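1 Jan 2023

My resolution was to stop buying old computers. I made it at breakfast, and by lunch I was reading about a retired workstation, which I think shows stamina.

The trouble began last March, when I paid 101 dollars for a used tower from a seller called Flarkby. The listing said "tested." It weighed as much as a sleeping dog and came in a box that had once held a Vinley bread machine. My friend Akihiko Takagi, who has talked me out of many things, asked what I planned to run on it. I said "stuff." He has brought up "stuff" at every dinner we've had.

Working on these machines is mostly a matter of getting the side off and then remembering where you put the screws. I keep mine in a yogurt cup. I own 5 yogurt cups for this purpose and have labeled none of them, so every repair ends with one long screw that belongs to some other decade. 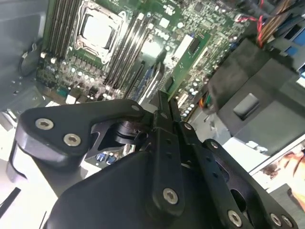
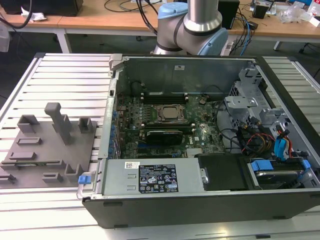

Memory is where I lose most of my evenings. The Flarkby tower wanted its sticks in matched sets, in an order printed on a sticker that had long since fallen off, and it beeped at me until I got it right. A board with a bank of four slots on either side of the processor socket gives you a lot of ways to be wrong, and I feel I've been through most of them. Akihiko suggested the manual. The manual was a scan, sideways, with the page I needed missing.

It did boot in the end. It has been running stuff for roughly 60 days, and the room is noticeably warmer. I haven't bought the workstation yet.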